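4. Household survey of kettle use in Nirkside

4.1 Method

The survey covered 249 households in Nirkside and Vollby. Each household kept a diary for 3 weeks in November, recording the time of each boil, the volume of water added and the number of drinks made. Diaries with more than 4 blank days were left out of the analysis. Volumes were read from the gauge on the kettle, which limits precision at low fill levels. 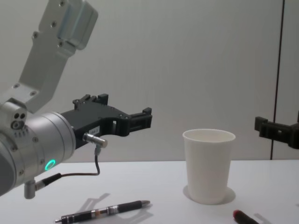 Figure 6. Arm and gripper over the white tabletop.

4.2 Results

After exclusions, 1,172 boils were available from the Vollby diaries. Overfilling was common in the morning and less so in the evening. Households that made one drink at a time tended to fill to the minimum mark, even where this exceeded the volume of the cup. Kettle age had no clear effect. Water hardness was not recorded and should be included in any repeat of the work. 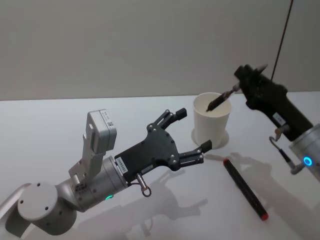
Kaewmanee, commenting on the draft, objected that a diary changes the habit it records, and that the evening figures in particular may be too low. A metered plug would avoid this, but the Biltard units available to us log energy only and give no fill volume. The diary figures are therefore kept, and the evening values are marked as provisional in Table 5.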